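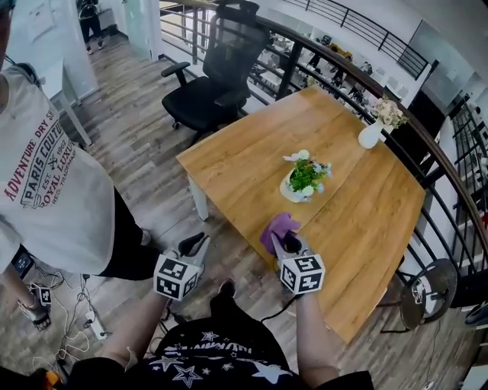 Upper Landing and Common Table – House Meeting Minutes

Skosia House, residents and desk staff
Start 7:10 pm, held downstairs in the dining room
Quorum ok. Minutes from last time accepted, one fix (the boiler item said "reparied", now says "replaced").

1. Table by the railing

Long talk. Table stays where it is, set at an angle next to the curved railing. Proposal to push it flat to the wall – voted down. People like sitting near the rail and the angle leaves a way through on the stair side.

Seam between the two boards is collecting crumbs. Desk staff have been running a dry brush along it, fine, keep doing that. No water poured on the tabletop please. Damp cloth, wrung out, wipe along the grain, then dry cloth after. Purple cloths are for the table only. Kitchen cloths stay in the kitchen. Someone asked what happens with the old gray ones – floor use, then bin.

Cloths to be washed at the end of each week, not left balled up on the table overnight. Hooks for them inside the closet door. Two hooks there now, more needed.

White legs scuff easily. Felt pads agreed, under 33 dollars, desk to buy.

Action: desk – pads and hooks.

2. Flowers

Currently two vases. Small one in the middle with the white and pale blue flowers and the greenery, tall one at the far corner with the pink and cream roses. General feeling is good, several nice comments from guests.

Worry raised about the tall vase being so near the railing. It's a long drop to the lower hall. Suggested: move it in to the middle and put the small one at the corner. Other side said the tall one blocks faces when people eat. No agreement. Compromise for now – tall vase comes in a hand's width from the edge whenever the table is being wiped, and goes down to the desk for any evening event.

Wiping order: vases off first, onto the tray, not onto the floor. Wipe. Vases back. Roses drop petals, pick them up before wiping or they smear.

Flower order is with Bùi, April invoice came to 163, which is up. Ask if they do a smaller bunch for the tall vase. Nobody wants to drop the small arrangement. Artificial ones mentioned, not popular.

Action: ask Bùi for prices on smaller bunch, report back next meeting.

3. Railing and handrail

Brown handrail needs oil, last done before the winter. Do the full sweep of the curve in one go, last time it was done in two halves and there is a visible join. Needs a morning with the stairs shut. Sign to go up the day before, top and bottom.

Black metal part – dust only. Dust gathers low down where the uprights meet the floor. Old soft paintbrush works well, one is in the closet in the blue tub.

Coats and bags over the handrail again. Reminder to all. There is a coat rack in the hall and it is half empty most of the time.

Action: house group to pick a morning for oiling. Oil to come from the Skotville store, same tin as before, label is kept in the folder.

4. Cables on the floor

White power strip and the cables round it need sorting. White and black all in a tangle, hard to sweep round and a trip risk near the table. Agreed:
– unplug what isn't in use
– tie up the slack, velcro ties not tape
– strip goes against the wall when the table is laid
– nothing trailing between the table and the stairs

Question whether a second outlet could go in on that side. Would need the electrician. Quote from two years back was 56 for the visit alone, not including the work. Park it.

Action: desk to buy ties with the pads. One order.

5. Booking the table

Table can be booked by residents through the sheet at the desk. Max 8 people, otherwise use the dining room. Whoever books clears and wipes after, vases back in place, chairs back to the side room.

Illetti supper club asked for a regular evening slot. Yes in principle, want it in writing that they leave by 10 and that hot dishes go on mats. There is one pale ring on the table already from the soup pot. Tried oil on it, a bit better. Leave alone now.

Action: reply to Illetti with the two conditions.

6. Any other business

– Closet bulb out again.
– Missing tray turned up in the laundry room.
– Request for a bench by the lower stairs. Next agenda.
– Window on the landing sticks, lift and then push. Will be planed when the weather is dryer.
– Someone has been feeding the plant on the sill cold coffee. Please stop.

Carried over from last time: doormat (still waiting on delivery), new lock for the bike shed (done, keys at desk, sign for them).

Closed 8:25 pm.
Next meeting same place, time to go up on the board. Items for the agenda to the desk beforehand, in writing, not on the back of the booking sheet.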